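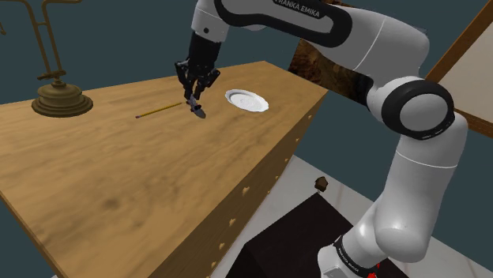

*Spoon, saucer and pencil, at the honey-brown table*

**stirkard_fan:** I rest my tea for two minutes, then stir. My husband says stirring makes it bitter. Who is right?

**Sornano68:** He is. Don't stir at all – only pour slowly.

**kettle_east:** I disagree. With a 520 ml pot the bottom is much stronger, so stir once before pouring.

**Sornano68:** Then your leaves are too small.

**stirkard_fan:** Mine are quite big. I will try both ways tonight.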